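About Ekitz

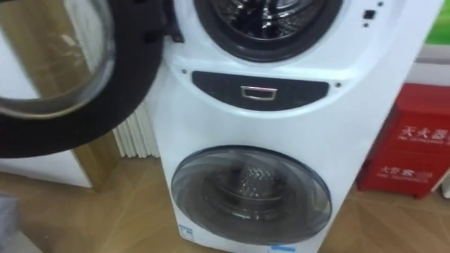
Ekitz writes planning and perception software for robots that do household chores. We do not build hardware. Our customers bring their own arms and mobile bases, and our planner, Voris, works out where the robot should stand, how it should reach and what to do when the reach fails. Laundry takes up much of our time. A round glass door like the one on the upper drum is hard for depth sensors, which tend to see straight through it to whatever is behind, so Voris tracks the dark rim and the hinge and works out the rest. A stacked machine also means two drums at two heights, and the planner treats each as a separate task with its own standing position.

The company began in January with a small tool called Cluten, which replays a failed run and shows which estimate went wrong first. We still use it every day. The current test library holds 1,052 recorded door openings, and every change to Voris is run against all of them before release.

We are a team of 16, led by Rajkumari Negi, who wrote the first version of the planner. Most of us are software engineers — two came from appliance repair.

Page updated Monday, October 20, 2025

Shared 900 times
3 comments

dmk_controls: Does the rim tracking still work with a white door on a white machine?

Ekitz team: Less well. We lean on the hinge more in that case.

pilar77: Would like to see Cluten released separately.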